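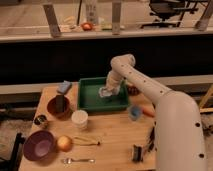

Sorting small kitchen stuff: trays or bowls?

qlam_223
Trays, shallow. Bowls hide whatever is at the bottom. I use one green tray for clear plastic and leave produce out on the wood.

mererid_b
Disagree. Low walls mean light plastic slides out when you carry it. Deep bowls stack too.

qlam_223
Stacking only works empty.

jhosep400
Onions and carrots shouldn't share a bowl with spoons anyway – dirt transfers. I keep a Millby tub for flatware.

mererid_b
Fair on the produce. Still using bowls for the rest.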